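Two-arm cell back at work after June cable fault

Sep 15, 2024

The two-arm sorting cell at the Tesau repair workshop is running full shifts again, after the staff changed the way its cables are held and wrote a new routine for looking after it. The cell was stopped for 16 days in June, when the left arm began to lose its connection in the middle of a movement.

The workshop uses the cell to practise picking up small household things of the kind that arrive mixed together in its collection boxes: batteries, caps, pens, remote controls. The objects are put on a table between the arms, and each arm takes what is nearest to it. People at the workshop call the cell Clitotico, after the name of the software that runs it.

The fault was difficult to find. In the first days the staff suspected the motor in the wrist, and they replaced it, but the arm stopped again the same afternoon. Then they suspected the power supply. Only after a full week did one of the technicians move the cable by hand near the lower joint, while the arm was switched on and standing still, and see the connection drop. A wire inside had broken, but the cover around it was whole, so nothing could be noticed from outside.

According to the workshop, the cable had been tied too tightly. Each time the arm reached far across the table, the cable was pulled against the tie, always at the same place. The arm had made this movement many thousands of times since it was installed.

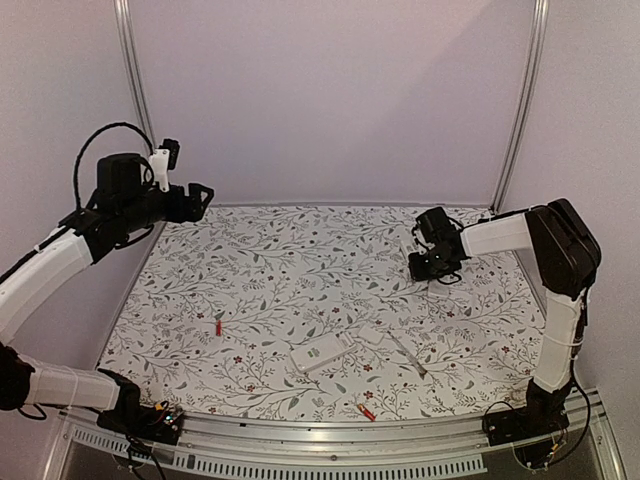 The repair itself took less than one hour. Both arms received new cables, although only one was damaged, and the technicians left a longer loop near each wrist so that the gripper can turn without pulling. They then moved both arms slowly to the ends of their reach and watched the loops. On the left arm the first loop was too large and touched the gripper when the wrist was bent back. It was made 7 centimetres shorter and the test was repeated.

After the cables were changed, the arms had to be set up again from the beginning. Each joint was brought to its zero position and the value was saved. The wrist cameras were also checked, because a camera that has turned even a little in its mount will send the fingers to the wrong side of a small object. For this work the staff use a printed sheet from Ranasinghe, the local firm that built the cell, with several corrections in pencil.

A test of 108 picks followed. The right arm dropped a battery twice, both times because the rubber on one finger was worn smooth, and the rubber was replaced before the cell was given back to the sorting team.

The new routine is short and hangs on the wall next to the switch. Before the first run of the day, someone moves each arm by hand through its full reach, with the power off, and feels for resistance. The screws that hold the bases are checked once a week. After every 100 hours of work the cables are taken out of their ties, bent gently along the whole length and tied again a little further along. The grippers are wiped with a dry cloth only — a wet one left marks on the camera glass last year.

Ranasinghe has offered to sell the workshop covers for the electronics at the bases, to keep out dust from the sanding bench. The workshop has not decided yet. The price is reasonable, but the covers must be taken off for every cable check, and some of the technicians would prefer to move the sanding bench instead.

A second cell is being prepared at the Dustireck branch, where it will be used for the same kind of objects. Its cables will be tied in the new way from the start, and a spare set for both arms has been ordered together with it.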